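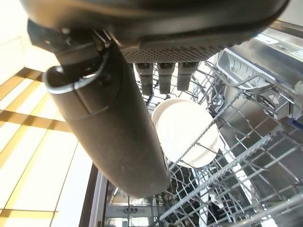 Open day at Komley

The Zaver open day fell on Monday, August 26, 2019, and the Komley hall had laid on biscuits for 100. By mid-morning 70 of us were packed round a dishwasher, which is more attention than mine has had in its life.

The gripper's job was crockery. It went in over the rack, thought about a white bowl for a good long while, and then we all leaned forward as if it were a penalty shoot-out. The Muriithi team, who had written the software, leaned furthest. They told us the arm had done 3704 practice runs since March and still dislikes anything shiny, a hard line to take in a kitchen.

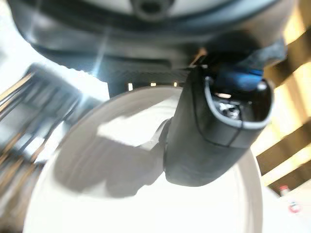

The arm and a large white plate at the Komley open day.

Questions went on until the tea ran out. Would it do saucepans? Not yet. Would it fit in a flat? Only if you moved out. Fakinance, who paid for the hall, asked what it would cost and were shown some very nice slides.

The next open day is in March. Doors open at 5, and members should bring their own mug, which they will be expected to wash themselves.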